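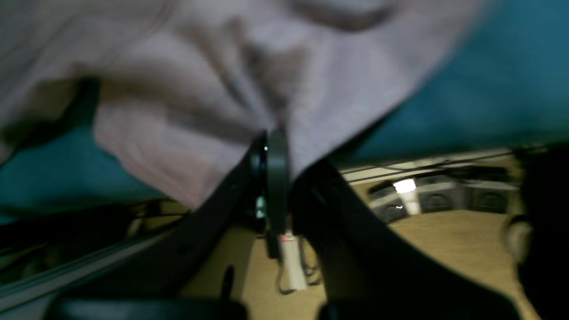
Grandgate Residents' Forum
Local Issues > Transport and Planning
Topic: Proposed closure of the Donau Street ferry landing

Negin Ebrahimi (Moderator)
Posted August 20, 2025

Members are advised that the port authority has opened its consultation on the future of the Donau Street landing. Under the preferred option, ferry services would move to a new berth beside the Espinoza freight terminal, and the existing landing would close to passengers in March. The consultation paper is available at the library and at the authority's front counter. Written submissions must bear a name and a postal address.

Comments in this thread do not count as submissions. Contributors are asked to keep to the subject and to refer to the numbered sections of the paper where they can.

harbourside_lm

I wish to record my objection to the preferred option. Section 8 states that the walk from the town centre to the new berth is "comparable" with the present one. It is a good deal longer, and it crosses the freight access road at a point where there is no signal. The paper offers no plan for that crossing beyond a statement that the matter will be "considered at the detailed design stage". A crossing of this kind should be settled before a decision is taken.

I would also ask why the repair option was dismissed in a single paragraph.

Leandro Montecinos

The repair option was examined in the engineering report, which is attached to the paper as an appendix. The piles under the outer half of the landing are in poor condition and the authority has already reduced the permitted load. To replace them would mean closing the landing for two winters, during which passengers would have to use the Espinoza side in any case.

I worked in port operations for many years and have no present connection with the authority. In my view the move is sensible. The water at Espinoza is deeper and services would no longer be suspended at the lowest tides.

harbourside_lm

I am grateful for the reference and have now read the appendix. It concerns the outer half only. The inner half is described as "serviceable with routine maintenance". A shorter landing does not appear to have been costed at all.

Quarry Lane

May I raise the question of parking? The paper provides 40 spaces at the new berth. The Donau Street car park has 133, and on most mornings it is full before the second sailing. Table 3 gives both figures on the same page without comment.

ostler_1

With respect to the previous contributor, a large part of the Donau Street car park is used by people who work in the town and never board a ferry. The figure of 133 should not be treated as a measure of ferry demand. The 121 bus already stops at the terminal gate, and an improved timetable would do more for passengers than additional parking.

Quarry Lane

The 121 does not run before seven o'clock. The first sailing is at twenty past six. I accept the point about town workers, but those who take the early boat are chiefly shift staff at Ferketti and they have no other means of reaching it.

Leandro Montecinos

That is a fair criticism of the paper. I would suggest it be put in precisely those terms in a submission, as the bus contract is due for renewal and an earlier departure could be written into it.

I cannot agree with the suggestion of a shorter landing. The present vessels could not lie alongside it safely in a westerly wind.

harbourside_lm

The paper does not say so. If that is the authority's position, it ought to be published and residents given the opportunity to have it checked.

M. from the Terrace

I have lived opposite the landing for over 40 years and received no letter about this. Were households in the Terrace meant to be notified?

Negin Ebrahimi (Moderator)

I have put that question to the authority. Its reply is that letters were sent to all addresses in Donau Street, and that the Terrace was treated as a separate street although it faces the landing. The authority has agreed to deliver copies of the paper to the Terrace. It has not agreed to extend the closing date.

A separate thread has been opened for the bus timetable, and further comments on the 121 should be placed there. This thread remains open for comments on the landing and the new berth.

ostler_1

Could the moderator confirm whether a joint submission from several households is accepted?

Negin Ebrahimi (Moderator)

It is accepted, provided that each household signs and gives its own address.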